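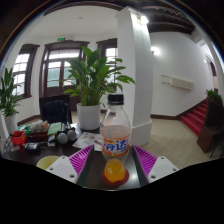
The dining table finally got its turn this month, and I am so pleased with myself! It's the dark glossy one we bought second-hand when we moved in, and for most of the year I couldn't have told you what colour it was. Everything lands on it. Keys, mail, school notices, whatever was in my coat pockets (November is bad for coat pockets).

I gave myself 40 minutes after dinner, set the timer on the stove and started at the left end, which is always the worst. Small things breed over there. My rule is that I have to pick up each one and decide, no shuffling it across to the other side and calling that progress – I have done a lot of shuffling in my life.

Bowls are my big discovery. I have a pale yellow one that used to live at the back of a cupboard, and it's now the official home for anything smaller than my thumb. When it fills up, I sort it. Paper goes straight into a folder by the door, and I got through 11 pieces of it, including a warranty card for a Hestorach kettle we gave away ages ago and a Gridura catalogue I'd been saving for one lamp on page 291. The lamp is still gorgeous. The catalogue is in the recycling.

The Fanta stayed, though! I love the labels with Chinese characters on them, 芬达 in big blue letters on orange, and there's a grocery near the tram stop that stocks them beside the Kırmızıgül tea I buy. Orange pop tastes like every birthday party I went to as a kid, and I like having a bottle out where I can see it while I work. It's a treat for the end, and a bit of colour on all that dark gloss.

I wiped the whole top down twice with a barely damp cloth and then a dry one, going in long strokes toward the window so the streaks don't show. Dark tables show everything, so if you have one too, buy the good cloths. Mine are Nuria, 2 to a pack, and they wash beautifully.

Next up is the sideboard, where I suspect the missing scissors are.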